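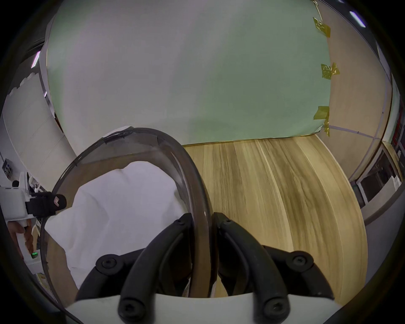 Display Week at Hutow: Boards, Tables and a Lot of Yellow Tape

Tuesday, April 14, 2026

I love a display before it's polished. The finished version is lovely too, of course, but give me the hours when the tables are still up for debate and there's a cloth in a heap that might be needed again in a minute. This gallery is from the Hutow office, where the big green boards have gone up for the smart housing display and the whole floor feels different because of them.

A bit of background for anyone new to the page. The Hutow display runs to 78 square metres of the open-plan floor, which sounded enormous on paper and felt a good deal smaller once we started bringing boards in. Trusdale did the printing, Riedl looked after the furniture plan, and the rest of us shuffled things left and right until the sightlines worked. I've kept the words short so you can get on with looking, though I can never quite help myself when it comes to colour!

The table

Light wood grain, with long streaks of tan and darker brown running back toward the panel. I'm so pleased with this tabletop. Next to that quiet green-grey it warms the whole corner up, and the grain gives your eye something to follow. The white cloth is all folds and wrinkles, and I'd happily keep it in the final display just like that.

Look at the tape, too. Shiny yellow, down the right edge of the panel, as cheerful as anything. We had a proper discussion about whether it should match the boards and I was firmly on the side of yellow.

The big board

My favourite thing in the room. 栖息地 means "habitat", and the smaller line under it, 智能新住宅, is something like "smart new homes". Dark grey characters on a background that drifts from white at the left into soft mint green - it's a gentle bit of design and it makes the heading very easy to read. There's more of the yellow tape along the right side, and then the pale wood wall panel beside it with its faint seams. Another mint board stands farther along.
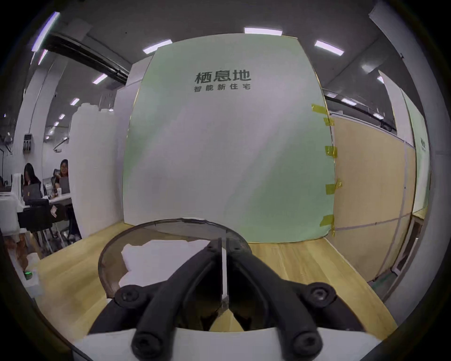
Notes on the colours

People have been asking about the green, so I'll put it all in one spot. We looked at a stack of printed samples in November, taped up in the same office under the same ceiling lights, and most of the ones I'd liked on screen went minty in a toothpaste sort of way. The one we chose is softer and has some grey in it when you see it from the side. By the window in the morning it looks nearly white. Late in the day it goes properly green, and I find myself wandering over just to have a look.

The beige came second. We tried a darker timber look first and it was handsome, but it made the boards feel cold. The paler finish lets them glow a bit.

Sizes, for those who like them

The tables were planned at 123 centimetres long, and the walkway between tables and boards was drawn at 20 centimetres wider than the old layout. It doesn't sound like much! Try walking through with a cup of tea and a folder under your arm, though, and you'll be glad of every bit of it.

Still on my list

The heading text on the second board could go up a size. I'd like people to catch it from the kitchen end.

A place for coats. We forget this for every display and then the chairs disappear under jackets.

Handouts, 40 to begin with, in English and Chinese side by side. The translation of the smaller line is still being argued over - "smart new homes" is my pick, and "new intelligent residences" has its fans.

Some greenery. The Porkeretti display last year had ferns tucked in at floor level and they were gorgeous. I'd love to borrow that idea, provided somebody remembers to water them over the weekend.

Coming next

The next gallery will be the lighting, with the small lamps on the tables and the ceiling lights turned down if we can find the right switch. If you're visiting the office before then, come and stand in front of the habitat board for a minute. The colour is so much better in person.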